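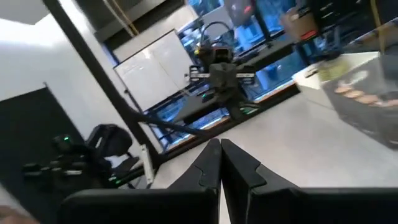
I've fallen completely in love with big jigsaw puzzles and I'm about to start my first 2,000 piece one, so I need advice on sorting before I open the bag! It's the Gondstead harbor scene, and if you haven't seen it, it's gorgeous: fishing boats, a long row of painted houses, and then what looks like an acre of evening sky. The biggest one I've finished so far was 1,000 pieces, and I did it on the kitchen table with everything in one heap, which was fun but took forever. This time I get to use a much better spot, with a light gray tabletop that runs back toward a row of windows, and I want to make the most of it. My worry is that the sky is nearly all pale blue and gray, and I don't know how well I'll be able to see those pieces against gray when the light starts to go.

What I do now is pull out the edges first, build the border, and then fish around for anything that catches my eye. I love that part, and I don't want to lose it by turning the whole thing into office work. But with twice as many pieces I think I need some kind of system. Do you sort by color or by shape? Do you sort everything before you join a single piece, or go a little at a time?

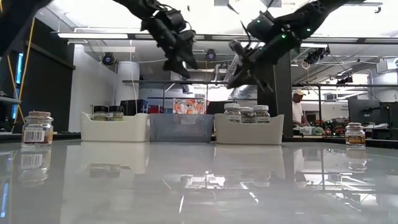

The other thing is trays versus bags. My aunt swears by zipper bags with a bit of the box picture taped on, and I can see the appeal, but then you have to tip everything out each time you want to look. I've been reading up on the Sitompul stacking trays too, and people seem to like them, though I'm not sure a set would give me enough room for all that sky. I'd love to hear from anyone who has gone up to this size and had a good time doing it. I should say I puzzle mostly in the evenings, an hour or so at a stretch, and my sister joins in when she visits. She does houses, I do boats. The sky is going to be a negotiation.

Juniper Montoya
asked 2020-06-14, in Puzzles and Tabletop Hobbies

Lorna Layug

Oh, you're going to have a wonderful time! The jump to 2,000 is my favorite one. The picture gets big enough that you can work on one corner for a week and then look up and find a whole other part you'd forgotten.

I sort in two rounds. The first round is quick and loose: edges in one tray, then four or five piles by what's on the piece. For a harbor I'd go with edges, boats and rigging, houses, water, sky, and a "no idea" tray. Don't agonize. If a piece makes you stop and think, it goes in the no idea tray and you move on. That tray gets smaller by itself as the picture fills in, and it's a treat to go back to.

The second round only happens when you get to a hard section. When I reach the sky, I take that tray and sort it by shape: two knobs across from each other, two knobs side by side, three knobs, one, all four, and none. Lay them out in rows, all pointing the same way. Then when you have a gap, you look at what it needs and try only that row. It sounds dull and I promise it isn't – once you get going you start dropping pieces in one after another, and it's the most satisfying feeling in the hobby.

So my answer to color or shape is both, color first and shape later. And please do keep fishing around for the fun bits. When I did the Hillthorpe market square I built every single awning before I'd finished the border, and I regret nothing.

On the gray table, I'd put something under the sky section. A big sheet of dark felt or even plain black poster board makes pale pieces jump right out. Felt also keeps them from sliding, though it's a little harder to nudge finished chunks across it. If you go with poster board, you can carry a chunk over on the board and slide it off into place.

For trays, I use the lids of shirt boxes. They're shallow, they're free, and you can stack them if you turn every other one sideways. Stacking trays are nice too. I'd want them shallow enough that everything lies flat in one layer, and big enough that you can get your hand in without knocking the side.

Ezekiel Van Dusen

Bags. I did a 2,000 in bags and it was fine. Write on them with a marker, the tape falls off.

Also measure your table before you start! Mine was 2 inches too short and I had to finish on the floor.

Thaddeus Kincaid

Lorna has covered the sorting beautifully, so I'll add some things about light and about where you sit, because they made more difference to me than any tray.

Windows are great for puzzling in the daytime, but try sitting in a few different places before you commit to which way up the picture goes. If you face the window, the light comes across the pieces toward you and the shiny ones flash. If you have the window at your side, you see the colors much better and you don't throw your own shadow over what you're doing. I've turned a half-built border around more than once for this, and it's a lot easier with just the border than with the houses in!

For evenings, get a lamp that you can move, with a daylight bulb if you can find one. Ordinary warm bulbs turn pale blue and pale gray into the same color. I had a winter lake scene from Wustden that I put away for the whole of November because I was sure the pieces were wrong, and then one bright morning I sat down with it and got a huge stretch of ice done before lunch. It was all there, I just couldn't see it under the old bulb.

A few odds and ends:

Open the bag over the box lid and let the dust fall through your fingers as you sort. There's always more of it in the bigger puzzles, and you don't want it under the pieces.

Flip everything face up in the first round, while you're handling it anyway. It's tempting to leave the upside-down ones for later. You'll thank yourself.

If two of you are working, buy or print a second copy of the picture. My wife and I used to pass the box lid back and forth all evening and it got silly. With one copy each, your sister can have the houses and you can have the boats and you can both ignore the sky for as long as you please.

When you do get to it, work down from the top edge and up from the rooftops, a little from each side. Evening skies nearly always shift in color as they go down, even when the tray looks all the same, and the pieces near the roofs will be a touch warmer. Come back and tell us how it goes, I'd love to know how that harbor looks when it's finished.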